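March, the trial continues

Up before the kettle knew what was expected of it. Clinusitz had emailed at 4:10 a.m. to say that my evaluation period was going well. I was asleep at the time and can't comment.

For the benefit of whoever reads these notebooks after I'm gone (my sister, looking for the house insurance), Clinusitz is a simulator. You give it a robot arm, a table and a heap of things, and it lets you find out how badly your grasping software behaves without bending a real gripper. Morin sells it. Botano, who pay me by the day and ask for very little in the way of shaved legs or proper shoes, would like to know whether they should buy it. I have the trial licence, a headset that pinches, and until the end of the month.

The price is 500 dollars a seat, per month, and there is a bundle called Studio that costs more and whose contents change depending on which page you're on. I have asked for this in writing.

Eight o'clock, the library

Spent the first hour with the object library, the bit of the product they're proudest of. There are 1,566 objects in it. The brochure says so on the front, on the back, and once more inside in a box by itself. They're scans and models of household things, garden things, toys, ornaments, and a good many items I'd have trouble describing to the police.

The search is poor. I typed "mug" and got a mug, then a boot, then a different mug. Typing "cup" gave me none of these. Thérèse Ross at Morin's support desk tells me the tags came with the models from wherever the models came from, and that a tidy-up is on the list. I like Thérèse. She has a way of saying "on the list" that makes you understand how long a list can be.

What I do rate is the clutter generator. You tell it how many objects and how mean to be about it, and it drops them on the table and lets them settle. Our own setup at Botano has always been four blocks and a tin in a row, and our software is brilliant at four blocks and a tin in a row. Clinusitz's notion of a table is a good deal more like the end of my own kitchen counter. The first one I kept this morning had a statue on a pedestal at the back, a toy lizard sprawled across the middle, a quilted cushion with a big teal dome of a thing on it, and a small phone with a keyboard lying near the right side. I picked the phone as the target. It's flat and dark and low, the three qualities our grasp planner has always resented.

The arm comes already fitted and the joints were where the paperwork said they'd be. I mention it because with the last package we tried (Wuto, two winters ago, never again) the elbow was on backwards and their support people asked me whether I was sure. 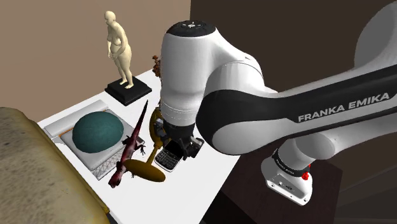

Half past ten, making it go

Setup deserves its own grumble. The manual is 265 pages and the page on connecting your own planner is the second last one, after the glossary. I found it by reading the thing in the bath last night, back to front, out of spite. Once you have the page it's fine. There's a small bridge program, you point it at your planner, it asks for the hand dimensions, and then it asks for them again in metres.

I put ours in as millimetres the first time, which gave me a gripper the size of a football field. The program took this in its stride. A warning would've been nice, and I've written that down under Things Morin Should Fix, which now runs to a second page of the notebook and has begun to creep into the margin where I keep the groceries.

Gaétan Vachon rang from Botano at eleven to ask how it was going. Gaétan is the one who signs for things, so I try to be cheerful with him. I said the contact physics seemed decent. He said what did decent mean. I said that objects mostly stayed where you left them. There was a long pause in which I could hear him typing "mostly".

To be fair to it, the physics is better than I'd expected at the price. I shoved a stack of books with the side of the hand and they went over in a way I believed. Soft things are another matter. The cushions aren't soft, they're cushion-shaped rocks, and if your work involves laundry or bread you should look elsewhere. It says so on page 190-something, to their credit, in a sentence with two commas and a great deal of regret in it.

Lunch

Toast. The good marmalade is gone and I am pretending not to know who did it, living alone.

One o'clock, close up

The afternoon was for the camera tools. You can put a virtual camera wherever you like, bolt it to the hand, hang it off the ceiling, park it at the corner of the table at the height of a nosy child. Each one gets its own little panel with its own settings, and the settings don't copy from one to the next. So if you want six cameras at the same resolution, you type the resolution six times. I've done worse things for money but not many.

The close view from down by the gripper is the one I'd pay for. Our real hand has a camera in much the same spot and it's always half full of gripper, so I wanted to see whether Clinusitz would be polite and hide the hardware. It doesn't. You get linkages, screw heads, finger pads and whatever room is left over for the world, and that's just what our software has to live with every day at Botano. Full marks, and I said so in the feedback form, which then timed out.

I had it keep a still every so often while the planner worked at the phone.
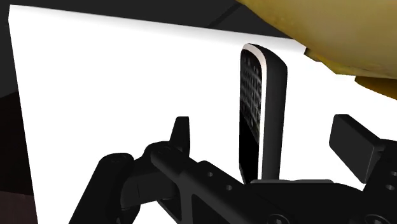

The handset between the fingertips, seen from down at the gripper.

Small print goes to mush at that angle. You can't read a single key on the thing, and I spent a while hunting for a texture quality setting before finding it under Environment, next to Gravity. Turning it up slowed my machine to the pace of a municipal election. I've turned it back down. If Botano ever wants a robot that can dial, we'll revisit.

Lighting is the weaker side. The white tabletop comes out as a big flat sheet of white in the close view, with no cast shadows on it to speak of, and our planner leans on shadows more than it admits. There's a lighting pack. The lighting pack is extra. I asked Thérèse how much extra and she said she'd get someone from sales to call me, and I said please don't, and she laughed and said all right, she'd find out herself.

Four o'clock, the long batch

Left it to run some 200 attempts on shuffled tables while I walked to the post office and back. Batch mode is where a thing like this earns its keep, supposing it does, and I'll say plainly that it kept going the whole time I was out. It didn't fall over or ask me for a password. It wrote one tidy folder per attempt, with the joint angles and every camera and the name of the target, and then it put them all in alphabetical order, so that attempt 10 comes right after attempt 1 and attempt 2 turns up some time after tea. I have a script for that. Everyone in this line of work has a script for that.

I haven't gone through the results. That's tomorrow, with coffee, and probably with Gaétan on the line asking what "attempt" means.

The replay window is nice. You can drag back and forth through any attempt and stop wherever you like, and it'll tell you which bit of the hand was touching which bit of what. Our planner has been accused for years of clipping things with its outer knuckle on the way in and has always denied it. I'm looking forward to that conversation.

After supper

Had a go at what I'll tell them, mostly so I could stop turning it over while washing up.

For: the clutter, the close camera, the replay, a batch mode that runs when you aren't standing over it, and support from a person who answers. Against: search, lighting, cushions, the units business, the six identical camera panels, and a manual organized by somebody with a grudge. Price is fair for one seat. For three I'd want to haggle, and I'd want the lighting thrown in, and I'd want to know what Studio is.

I think I'd tell Botano to take one seat for a quarter and keep the real arm booked two mornings a fortnight to check we aren't kidding ourselves. Gaétan will ask if that means yes. It means one seat for a quarter. I've written that on a card and propped it by the phone.

Also: ring the dentist back, bins out, ask Thérèse whether the trial can be stretched a week, as I lost two days to the licence key having a letter O in it that was a zero. She did say it was on the list.

9:40 p.m. Clinusitz has emailed again. I've unlocked a badge for loading my first lizard. Bed.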